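Vemusix gripper kit, five months in

I'll say it up front: I love this gripper. I bought the Vemusix two-finger kit for our little bench at Tristdale, bolted it on in an afternoon, and had it picking up markers before dinner. The software is a joy, the fingers swap over with a single screw, and the grip is gentle enough for paper. For tabletop tidying (books, notebooks, cups, all the awkward stuff) I haven't used anything nicer at the price.

So now the fault, and it's a proper one. In September the force limit started dropping out. You set it, you save it, the screen shows your number, and then after a brownout the gripper comes back up at full force without a peep. I found out when it folded the cover of a notebook clean in half. A notebook I can live with. My thumb had been in there a minute earlier, clearing a jam!

The log gave error 1212, and the manual says only "restart unit" — exactly the thing that wipes the setting. Paper jobs are where you notice it most, when the arm is down low over a book and there's very little room between a light press and a hard one.

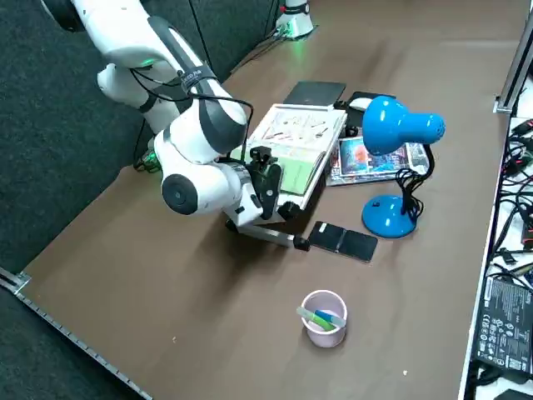 Kazue Oda wrote in to say the same thing happened at Punham, on a unit with firmware 277, and that reading the limit back after every power-up caught it each time. Don't trust the screen, Kazue added, ask the gripper itself.

Good advice, and I've done it ever since. My start-up script now reads the value back and won't let the arm move if it's wrong. I also swapped the power supply for a Fuchs one I had in the cupboard, and I haven't had a brownout since, though I wouldn't call that a cure. Fingers stay out unless the power is off at the wall.

Support was friendly but slow. They've promised a firmware fix and I'm still waiting on it. Even so, I'd buy the kit again tomorrow. The colour-coded plugs alone saved me hours of swearing. Four stars from me, and the fifth is theirs when the update lands.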